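Komstead Opens Its Doors to Home Potters with a New Shared Kiln Program
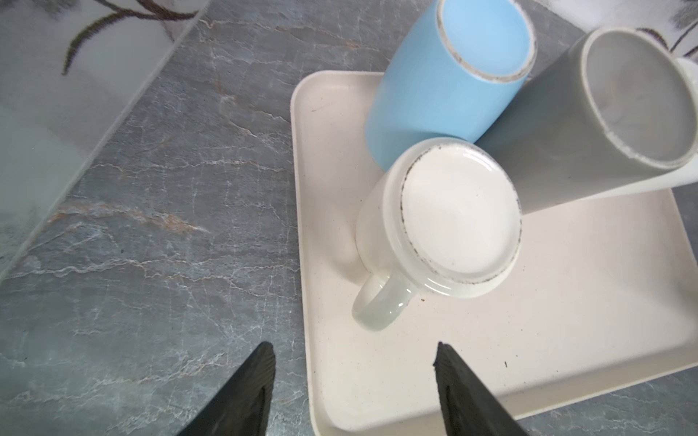
Mugs on a speckled cream tray, set on a gray marble countertop.

SKINDITA, May 9, 2026 – Komstead, the neighborhood pottery studio on Amarasinghe Street, is delighted to announce a shared kiln program for people who make pots at home and have nowhere to fire them. Sign-ups are open now, and the first firings under the new program will begin in September, once the second kiln has been wired in and the back shelves have been rebuilt to hold everybody's work.

Anyone who has ever thrown a bowl in a garage or pinched a little dish together at the kitchen table knows the trouble that comes next. Clay is cheap, a secondhand wheel can be found with some patience, but a kiln is a big, heavy, hungry thing that most homes simply can't take. For years people have been knocking on the studio door with boxes of dry pots wrapped in old towels, asking very nicely whether there might be a bit of room on a shelf. The answer was usually yes, when there was space, and a long wait when there wasn't.

"I can't tell you how many car trunks I've looked into," said Nimal Uddin, who founded Komstead and still teaches the beginner class. "People drive over the hill at walking speed so nothing chips, and then they stand there holding a teapot they've spent three weekends on, and I have to tell them the kiln is full until next month. I've wanted to fix that for a very long time, and I'm so happy we finally can."

Under the program, members will be able to reserve a half shelf or a full shelf in one of 13 firings each season. Both bisque and glaze firings are included. Pots should be bone dry when they arrive and marked on the foot with the maker's initials, and studio staff will load and unload the kilns. There is room for 561 pounds of finished work in storage at any one time, so members are kindly asked to pick up their pieces within 20 days of a firing.

The studio has also teamed up with Bekari, the bakery two doors down, which will lend its upstairs room for six evening get-togethers over the fall and winter. These will be easygoing affairs – bring something you've made, bring something that went wrong, have a slice of cake and talk it over with people who have had the very same crack run down the very same handle. Glaze recipes will be swapped, and Uddin has promised to bring along his own early teapots, none of which pour.

Newcomers are every bit as welcome as old hands. Anyone unsure whether their clay will suit the studio's kilns can bring in a small test piece first, along with the label from the bag, and the staff will be glad to take a look.

"If you've got a pot sitting on top of the fridge waiting for somewhere to go, please come and see us," Uddin said. "And do bring the wobbly ones. I'm very fond of the wobbly ones."

About Komstead
Komstead is a pottery studio in Skindita offering wheel classes, hand-building classes, open studio hours and kiln firing for adults and teens. Sign-up forms for the shared kiln program are available at the front desk during open studio hours.

Press contact: Nimal Uddin, Komstead, Amarasinghe Street, Skindita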